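Prorby Cricket League moves spring start to April, adds second division

For immediate release

PRORBY – The Prorby Cricket League will open its season in April this year and will run 2 divisions for the first time. Sign-up is open now. Clubs that played last season keep their spot if they reply by the end of the month.

Why the change. Last summer was hot, games ran late, and too many were called off at the tea break. Starting earlier gets most of the schedule done before the worst of it. The league asked clubs over the winter and the answer was pretty clear.

Division One plays 40 overs a side, same as before. Division Two plays a shorter game, start time 9 a.m., aimed at newer clubs and at players coming back after time away. Squads are capped at 15. Players can move up or down between divisions within a club, but not in the same weekend.

Home grounds are Dodeck Park and the field at Narivico. Dodeck gets the new matting wicket, laid last fall and rolled again since. Narivico keeps its grass square – please stay off it outside of match times, that includes dogs.

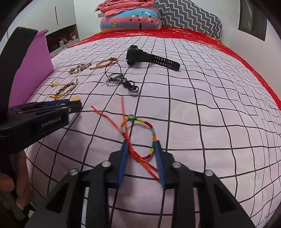 Visiting teams from Stan will play their first three away games at Dodeck while work on the Narivico parking lot is finished. Use the north gate. The south gate stays locked untill the paving is done, and cars left on the access road will be towed.

Fees. Team entry is unchanged from last year. Match balls are included, scorebooks are not. Late entries pay an extra $100, no exceptions this time. Clubs short on gear can borrow pads and helmets from the league store at Dodeck, first come first served, returned clean.

Umpires are still needed. The league has enough for Division One but is short for Division Two and will pay for the training course for anyone willing to stand in at least five games. No playing background required. The course is two evenings, 6:30 p.m., in the Dodeck clubhouse.

Rain rules have been rewritten. Short version – captains no longer decide on there own, the umpires do, and the call is made at the ground. The full text goes out to club secretaries with the schedule.

The preseason open nets are at Dodeck from 10 a.m. and are free to anyone, member or not. Last year's session drew around 100 people. Bring a hat and water. Bats provided.

Junior fixtures will be announced separately.

Entry forms and the draft schedule are availble from the Prorby Cricket League office.

ENDS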